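Reading Your Map and Your GPS Together
Handout for the second evening, Tamville Outdoor Skills course
October 10, 2018

Welcome back, everyone, and thank you for bearing with the parking. Last time we spent most of our evening on batteries and menus, so tonight we get to the part I like best, and that is putting the little screen and the big paper sheet side by side and making them agree.
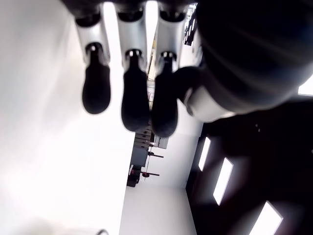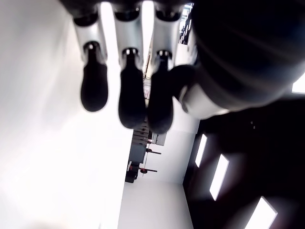
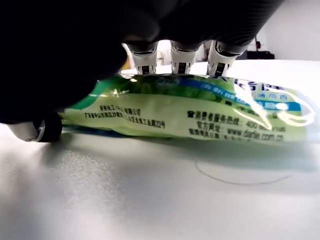
Start with the datum. I know it sounds like a word for surveyors, but all it means is the model of the earth your map was drawn on. Look in the bottom margin of your Flostthorpe sheet and you'll find it printed in small type near the scale bar. Then open the settings page on your receiver and choose the same one. If the two don't match, your position can land well off to one side of where you're standing — far enough to put you across a creek you never crossed!

Next comes the position format. We'll use UTM in this course, which gives you two numbers in meters: an easting (how far across) and a northing (how far up). Read across first, then up. Most people swap them at least once, and I still do it myself when I'm tired.

Contour lines on our sheet are 20 feet apart. Find the hill marked 599 just north of Hegazy Pond and trace the lines down toward the water with your finger. Where they bunch together the ground is steep, and where they spread out you can stroll and chat.

To try before our next meeting:
Mark your front door as a waypoint, then walk for 30 minutes and find your way back with the screen.
Plot that same waypoint on paper.
Set a bearing of 141 degrees on your compass and follow it across an open field.

If you own a Zenton handheld, the datum setting is under Units, and it took me a good long while to find it. Bring a pencil and your own sheet next time, folded however you like. Our field walk will be in November, so please start breaking in those boots now.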